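4.2 Laying out parts before packing: does spacing help?

The claim we set out to test is an old one in small-batch packing work: that hollow parts should be spread in a single row before anything is done with them, and that time spent on the row is repaid later. It appears in the Witero handling guide, in two of the three training sheets we collected, and in Sima's earlier notes on the Bevan benches. None of these sources gives a measurement. The usual argument is that a part lying by itself is easier to pick up and easier to check. We think the first half of this is plausible and the second half mostly assumed.

Our concern begins with the parts themselves. A molded shell of this kind has a smooth outside, which the inspector tends to look at, and a good deal of detail on the underside, which tends to be missed. Teeth, grooves, holes and rims are where short fills and flash turn up. A part set down in a tidy row shows one side only, and the tidiness says nothing about the other. Figure 7 gives an idea of how much sits along one lower edge. 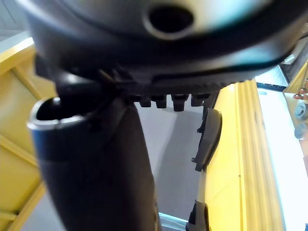

Figure 7. Underside of a black housing, with a row of short teeth along the lower edge and a round hole near the top.

The teeth in Figure 7 differ slightly in length. We mention this because Filip, in reviewing the Hurnen records, counted uneven teeth as a defect in every case. We see no basis for that. Without the drawing for the part, a difference in length may be intended, and a checker who rejects on sight will reject good stock. Of the 400 parts in the Hurnen records, 231 were marked as checked on both sides. For the rest the form was left blank at that line, and we have not tried to guess what the blank means.

The row itself raises a second problem. Layout is normally described as if it had a fixed form, yet the sheets do not agree on direction, gap or which way up a part should rest. The Nustby sheet asks for open sides up. Witero asks only that parts "not touch." Both instructions can be met by arrangements that look quite unlike each other, and we doubt that a study comparing "row" with "no row" is comparing the same thing from bench to bench.
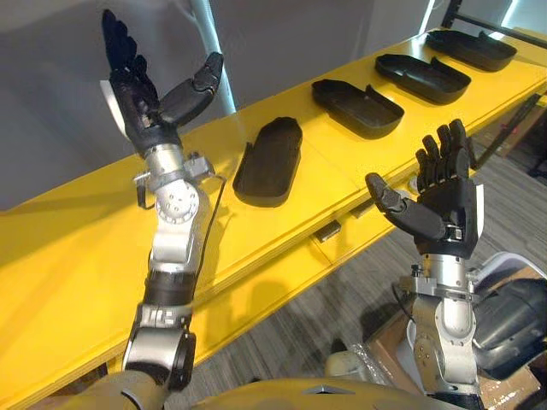 Figure 8. Four black trays in a row along a long yellow table.

The surface is another matter that the sheets pass over. Black parts on a bright yellow top are easy to find, and some of the benefit credited to the row may belong to the color of the table. Tudose raised this in September, before the main trials began, and we did not have a good answer for her. A fair test would need the same row on a dark top and the same loose pile on a yellow one. We managed only the first of these, for 30 parts, and the result was too mixed to report as a finding. Search time went up for some packers and stayed flat for others. We would not build a rule on it.

What we can say is narrower. When packers were asked to lift each part and look underneath before boxing it, they did so whether or not the parts had been laid out first. When they were not asked, they seldom did, and the row made no difference that we could separate from ordinary variation between people. The 41 parts later found with damage at the rim came from both conditions. The instruction to lift seems to matter – the layout may be little more than a habit that goes along with it.

We are also unsure that spacing is harmless. A long row uses up the bench, and the large shells need room to be raised and tilted without knocking against the smaller pieces. A curved shell with a raised rim overhangs whatever it is held above. In a close pile a packer expects contact and moves slowly. Over a neat row, several packers moved faster, and we would want to see contact marks counted before calling the neat row the safer choice.
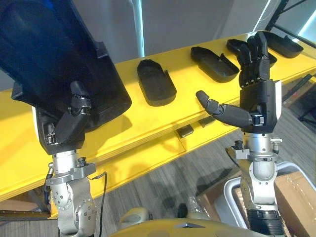 Marwa El Sherbiny, commenting on a draft of this section, objected that we had set the bar too high. In her view nobody on a packing bench believes the row finds defects; it is there so that a missing part is noticed before the box is closed, and a fair trial would have taken parts away and timed how long it took for someone to see the gap. She added that our two conditions differed in who set out the parts as well as in how they were set out. Both points are reasonable. The second is a flaw in our design, and the comparison in Section 4.3 was rerun with one person setting out all the parts. The first we did not test, and the written sources we examined do not mention it, although that is weak evidence about what packers have in mind when they do it.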